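Matěj Matoušek
18 November 2022

1/ Notes on resetting a small bedroom that also holds the laundry machines. The room is in Nunetstead, the procedure is mine, and corrections are welcome.

2/ Constraints first. One bed, one tall wardrobe, one stacked washer-dryer, wood floor. Any item on the floor blocks either a wardrobe door or a machine door. The floor is therefore cleared before anything else gets touched.

3/ Floor clearing uses a small basket, and the size matters. I used to work with a large hamper and it filled with clean clothes, dirty clothes, chargers and mail, which then had to be sorted again. A small basket is full quickly and has to be emptied.

4/ Sort on pickup. Fabric goes straight to the washer. Paper and small objects go in the basket. Anything belonging to another room goes outside the door and is carried off at the end in one trip.

5/ Strip the bed next and start the wash before vacuuming. My sheet cycle is 59 minutes. The rest of the room takes less than that, so the machine sets the schedule.

6/ Fitted sheets: I keep 2 per bed, same color. Gray shows lint and hides most other things. Put the spare on while the first one is washing. Far corners first, then near corners, then pull the slack toward the foot.

7/ Oľga Čierny asked whether the sheet should be tucked tight under the mattress on the open side. I leave it loose there. Tucking it means lifting the mattress off a solid base, and the folds don't bother me.

8/ Wardrobe. Flat doors with slim handles need one pass with a damp cloth and one dry. Metallic finishes show water spots, so dry the handles separately. I use Erel cloths, but any short-pile cloth works.

9/ Last check is at floor level. Standing up, I miss whatever has gone along the side of the bed or in front of the machines. Kneel, keep the basket low, and look along the boards.
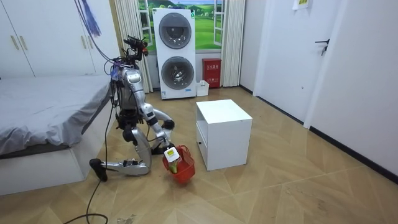

10/ Emptying the basket. Cards and labels get read once, then filed or recycled. Small items go back to a fixed place. If an item has no fixed place it goes in the drawer, and the drawer gets sorted in May.

11/ Machine doors stay ajar after the last load. Wipe the gasket on the washer and clear the lint filter on the dryer. In a bedroom you will smell it if you skip either one.

12/ Open question: a quiet spin setting for a stacked pair next to a bed. Mine gets loud in the last few minutes. Doležal suggested re-leveling the feet, which I have yet to try.

13/ Will add the spin results under this post once I have them.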